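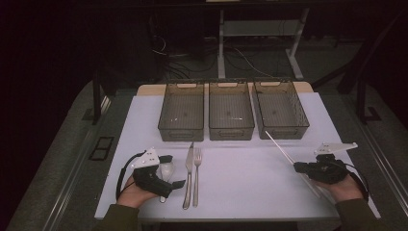

Trilden Questions the Case for Buying Another Drawer Organizer

Last updated: 19 December 2023

SUMSTEAD - Trilden, the household advice group, today published the results of its look at cutlery storage, and it has little good to say about most of what is sold under that name. The group's short guide, "Knives, Forks, Spoons and the Rest," argues that many homes would do as well with a few open plastic baskets and ten minutes of sorting.

The guide follows a survey of 562 households in and near Sumstead. Of those, 143 said they had bought a drawer insert and later stopped using it. The most common complaint was size. The insert fit the drawer in the store's display and not the one at home, or it had four slots of equal width and no place for anything longer than a dinner fork.

"We are told every January that the kitchen drawer is a problem and that there is a product for it," said Gwenllian Gwilliam, who wrote the guide. "I would like to see some evidence that the second drawer insert did what the first one didn't. We asked for it. We were sent brochures."

Trilden compared 24 drawer inserts, trays and racks with plain open-topped baskets of the kind used for pens or bathroom odds and ends. Mesh-walled baskets did well in the comparison, mainly for letting crumbs fall through to where they can be wiped up. See-through plastic was preferred over solid colors by the people who took part. Baskets with a handle slot in the end were easier to pull out of a deep cupboard, though the group notes that this hardly matters in a shallow drawer.

The baskets did not get a free pass. Small forks can catch in a gridded floor. Light baskets slide apart when a drawer is shut hard. Very long pieces, chopsticks in particular, stick up over the end wall of a short basket, and Trilden's advice is to measure the chopsticks before buying anything.

The guide also takes a doubtful view of the popular rule that every type of utensil needs its own compartment. Households that kept table knives separate and let forks and spoons share a basket reported no more trouble finding things than those with one basket for each.

"Three baskets is plenty for most families, and I'm not convinced about the third," said Driss Filali, who ran the home trials. "People put batteries in it."

Trilden suggests laying everything out on a cleared table before deciding what goes where. Readers are asked to put back only what they have used in the past 6 weeks, holiday pieces excepted, and to leave the shopping until after that. The guide makes no promise that the drawer will stay sorted. In follow-up calls, a good number had not.

Trilden takes no payment from makers of storage products. The guide is free and can be picked up at the Trilden office in Sumstead or requested by mail. A follow-up on pantry jars is planned for January, and Gwilliam says she is not expecting to be impressed.

Press contact: Yao-tsung Tam, Trilden, Sumstead

Recent releases
Do Matching Lids Matter? Trilden Looks at Food Containers
Dish Racks: Bigger Is Mostly Bigger
Gwion Rees Joins Trilden as Home Trials Assistant
What "Dishwasher Safe" Leaves Out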